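23/04/2021

Je commence ce cahier de nouveau, après tout l'hiver sans rien écrire. La caravane est sortie de la grange ce matin. Le voisin a tiré avec son tracteur, moi je marchais derrière et je criais quand la roue allait trop près du mur. Elle est sale, mais elle est droite, et les pneus ont gardé la pression.

La première chose que j'ai contrôlée, c'était le coin de la fenêtre avant, celui qui prenait l'eau en octobre. Le mastic que j'avais posé est devenu dur comme un ongle et il se décolle sur une longueur de ma main. Dessous, le bois du cadre est un peu noir. J'ai appuyé avec le tournevis et il ne s'enfonce pas, donc je veux croire que ce n'est pas grave. J'ai enlevé tout le vieux mastic avec une spatule en plastique, j'ai nettoyé à l'alcool, et j'ai laissé la fenêtre ouverte toute la journée pour que ça sèche bien. Le nouveau joint, ce sera demain, s'il ne pleut pas.

Ensuite j'ai fait le poids. Je sais que c'est ennuyeux, mais l'année passée j'ai eu honte à la bascule de la coopérative. Le maximum écrit sur ma plaque est 1 570 kilos. J'étais à 1 559 avec l'auvent, les chaises et l'eau, et Doma m'a dit que j'avais de la chance de ne pas avoir acheté un melon en route. Cette année je veux partir plus légère. J'ai donc sorti tous les coffres sur l'herbe et j'ai fait un tas « oui » et un tas « non ». Dans le tas « non » : la deuxième bouteille de gaz, le grand faitout, les cales en bois que j'ai remplacées, et un dictionnaire portugais que je n'ai jamais ouvert. Le dictionnaire est retourné ensuite dans le tas « oui », parce que nous allons à Bragança et que je me suis promis de parler un peu. 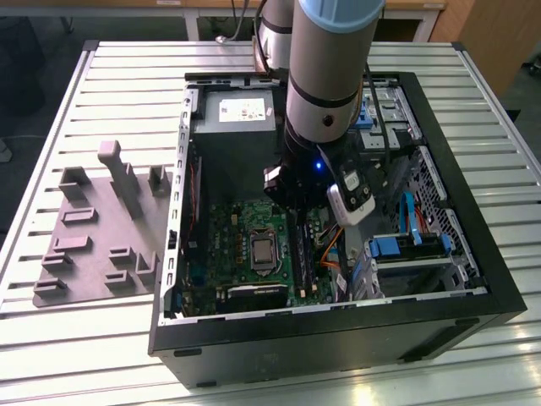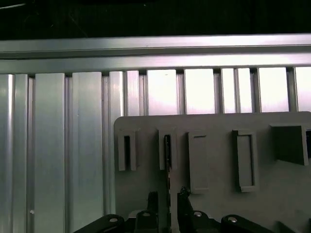
Austra Toom

L'après-midi, j'ai travaillé sur la pompe à eau. Elle tournait, mais rien ne sortait au robinet de la cuisine. J'ai d'abord pensé au moteur, puis au petit interrupteur du robinet, et j'ai perdu une heure avec ces deux idées. Finalement c'était le tuyau sous l'évier, plié derrière le tiroir. Je l'ai raccourci un peu, j'ai remis le collier, et l'eau est venue avec beaucoup d'air et un goût de plastique terrible. J'ai rempli le réservoir avec le produit de nettoyage et je le laisse agir toute la nuit. Il faudra rincer deux fois, peut-être trois.

Le frigo, je n'ai pas encore essayé au gaz. Sur le courant il marche. Je note ici pour ne pas oublier : demander au garage la date du contrôle du gaz, et acheter un tuyau neuf, car celui que j'ai sera trop vieux avant la fin de l'été.

Doma a téléphoné vers le soir. Elle voudrait faire la route en quatre étapes, moi j'en préfère six. Il y a plus de 1 000 kilomètres, et je n'aime pas conduire avec la caravane après le repas, les yeux me deviennent lourds. Elle dit que je suis une tortue. Je lui ai répondu que la tortue aussi a sa maison sur le dos et qu'elle ne paie pas d'hôtel. Nous nous sommes mises d'accord pour cinq, et pour un jour entier de repos avant la montagne. Bien sûr, tout cela dépend des frontières. Nous ne réservons rien pour l'instant, seulement des numéros de campings sur une feuille.

Elle m'a demandé aussi si je prends encore l'auvent Harkside. Je ne sais pas. Il est très solide, mais il me faut presque une heure pour le monter seule, et le sac pèse autant qu'un enfant. Un simple toit en toile serait assez pour deux personnes et une table. J'ai regardé les prix et j'ai refermé l'ordinateur.

Avant de rentrer, je me suis assise sur la banquette avec un café, la porte ouverte. Les coussins sentent encore la grange. Kunen, le chat, est entré comme si je l'avais invité, il a fait le tour, il a reniflé le tas de cales et il s'est couché sur la carte routière. Je l'ai laissé là jusqu'à la nuit.

Demain : le mastic, le rinçage, les feux arrière (le clignotant gauche est faible), et graisser la tête d'attelage. Rendre aussi au voisin sa sangle, que j'ai trouvée dans ma poche en me déshabillant.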